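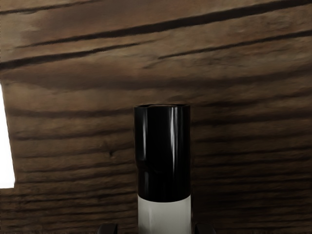 Pre-Run Software Checklist, Simulated Tabletop Cell
Briltwood controller, Prolledness perception stack
Checked Mar 9, 2018

1. Simulator and controller clocks agree.
OK. Offset held steady through the warm-up.

2. Scene file matches the planner's collision model.
OK after reload. The planner had the old table height cached. Restart the planner node whenever the scene file changes.

3. Gripper opens to the commanded width before the approach.
OK. The fingertips stand clear on both sides of the black-capped cylinder, with wood showing in the gaps. Log the commanded width as well as the measured one.

4. Segmentation separates objects from the table texture.
Needs work. The plank seams and the dark knots are being proposed as small objects. Out of 504 proposals in the batch, 73 were on bare wood. Raise the height threshold and run the batch again.

5. Overhead view loads with the correct extrinsics.
OK. Look at the bottom of the view first, where the white block, the marker and the black container sit close together. A bad transform shows up there as overlapping masks.

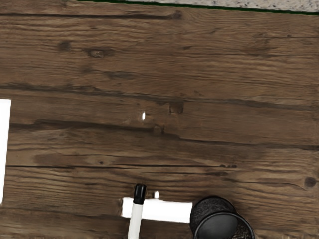 The two small white spots on the wood must not become grasp targets. The size filter removed both, but it has to be turned on by hand in the Malabanan config. Make it the default.

6. Objects at the edge of the view are flagged as partial.
Fail. The black container was given a full cylinder fit with high confidence. Do not plan grasps on it until the flag works. Ticket 442 is open.

7. Planner returns a path or a clear error inside the time limit.
OK. One timeout, reported correctly.

8. Stop command halts motion from any state.
OK in approach and retreat. Not tested in the grasp state. Test before the next run.

9. Logs are written and can be replayed.
OK. Replay under Ollport build 801 gives the same joint path.

Result: hold. Items 4, 6 and 8 to be cleared. Full recheck due in July.

Contact | Copyright 2018 Briltwood | Back to top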